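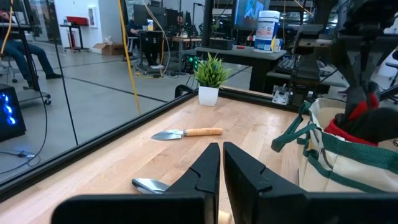 Trowel and garden tote on the table at our Bristia site, second arm at upper right

Packing team lead, robots arriving in stages, how do I keep my people from hating this?

Posted by Elínborg Norðdahl

Hi all, long time reader, first time I've needed to ask something. I run the kitting floor for a garden supply company called Haltthorpe. We put together gift totes: canvas bag, gloves, a trowel, sometimes a little plant, and off they go. Until February it was all done by hand. Now we have a development area over at Bristia where the arms are being taught the job, and my packers take turns going over there to guide them and fix what they get wrong.

The photo is the trowel part, which is the bit everybody has opinions about. The gloves are in the bag and the trowel is lying flat with the handle toward the tote. A person picks that up without thinking. The arms take their sweet time, and if the handle catches on the strap somebody has to step in and sort it out.

My trouble isn't really the machines, it's the mood. Two of my best people told me they feel like they're training their own replacements. Management says no layoffs and I believe them (mostly!), but the work is changing from standing and packing to sitting and watching, and not everyone wants that. One of my packers has done this for years and her hands are faster than anything on that table. She came back from her first shift over there and said she was more tired than after a full day of packing, and all she did was look at things.

We did 889 totes by hand in our last full week before the rotations started. The arms did 58 in their best week. So there's no rush, but I can see where it's headed and so can everyone else. Pay is the same for both jobs right now. Has anybody been through this? What did you do about rotations, and what did you tell people?

Vibeke Sveinbjörnsson

Oh, I've been exactly where you are! I was on the floor at Bickerstaff when we automated the seed packet line, and later I was the one writing the schedules, so I've been grumpy about it from both ends.

First thing, your packer is right about being tired. Watching is hard work. We started with four hour watching shifts and people came out of them cross-eyed. We cut it to ninety minutes and then back to regular packing, and the complaining dropped by a lot. Please don't let anyone talk you into full days of it just because the schedule looks tidier.

Second, get the pay question in writing before the arms get good. Same pay is fine while they're slow. Once a person is looking after two or three tables at once and clearing all the jams, that's a different job and it ought to have a different title. We waited too long and it got ugly. I ended up with a stack of grievances and a supervisor who wouldn't eat lunch with us.

Third, your fast packer. Ask her how she'd lay out the table! Our engineers had the packets coming in face down for months, and a woman from the line fixed it in one afternoon by turning a tray around. She went from hating the whole project to being kind of bossy about it (in a good way). But ask her on the clock, and put her name on the change.

As for what to tell people, I'd tell them the numbers you just told us. They're guessing anyway and their guesses are worse. If you don't know what happens next year, say you don't know. And if you only "mostly" believe the no layoffs thing, ask how long the promise lasts. Ours had an end date that I found out about pretty late.

packrat_444

we have arms where i work too. you get used to it. bring a cushion for the chair

Elínborg Norðdahl

Thank you both, and the cushion is already a hit. Vibeke, I've asked for the shorter watching shifts and it looks like we can try them. I'm still waiting to hear back about the end date on the promise. Did your title change come with a raise right away, or did you have to go back and fight for that separately?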